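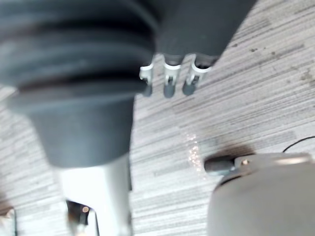 Figure 5.1. A dark gray ribbed cover above a polished metal pole.

Search this book
Enter a keyword
Filed under: Home Furnishings, Upholstery, Room Care
Reading time: 11 minutes

Chapter 5
The Sofa and How It Is Put Together

When I was learning the trade at the Macaraeg workroom, the first thing I was handed was a sofa cushion and a soft brush, and I was told to spend the whole afternoon with them. I was a little insulted (I had come to sew, after all!), but by the end of the day I could find every seam on that cushion with my eyes shut, and I have been grateful for the lesson ever since. I'd like you to begin the same way, so before you read much further, go and find a padded seat, any padded seat, and run your hand slowly over it from the back to the front.

You will probably feel a ridge before you feel anything else. In most cases that ridge is piping, a narrow cord wrapped in a strip of the covering and sewn into the seam, and it is a good friend to the person who has to look after the furniture. It marks where one panel stops and the next one starts, and it keeps the edge of a cushion looking crisp long after the filling has begun to relax. It also gathers crumbs along its whole length, as anybody with children will tell you. 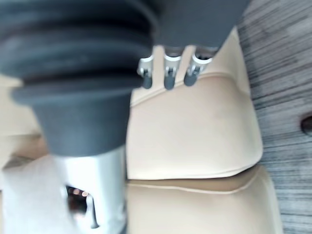 So we clean along the piping and never across it. Work from one end of the seam to the other with a dry brush, with the fingers of your other hand holding the panel steady, and then go back over the same stretch with a barely damp cloth. Where two padded sections meet, there is often a gap between them, and you should press one side gently away from the other and brush down into it as well. Pale coverings, the beiges and creams that so many families choose for the living room, will show you right away whether you have been patient.

The parts of a sofa have names, and we will need them all through this unit, so let us get comfortable with them now. The seat is what you sit on, and the front face of it is where wear tends to show early. Behind you is the backrest, which may be made in several panels. Some sofas carry headrests along the top, folded over the backrest with a seam underneath, and at either end there may be an armrest. The base that runs along the bottom is called the plinth when it sits directly on the floor.
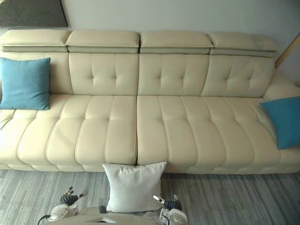 84

Two kinds of stitching deserve a longer look. Tufting pulls the covering down into the padding at small points, so that the surface dimples and pleats around each one. Channel stitching makes long, parallel ribs, and on a seat these are often carried right over the front, where they give the edge a soft, scalloped look. You may well meet both on one sofa, tufting on the back and channels on the seat, and it makes for a very handsome piece of furniture, though you will want a good narrow brush and plenty of daylight to take care of it.

Before You Begin Section 5.1

Set aside 50 minutes for the first exercise. Bring your notebook, a soft brush and two clean cloths, and draw the sofa you are going to work on from the front, labeling each part as you go. The glossary on page 379 has any word that has slipped your mind, and there is no shame at all in turning to it often; I still do.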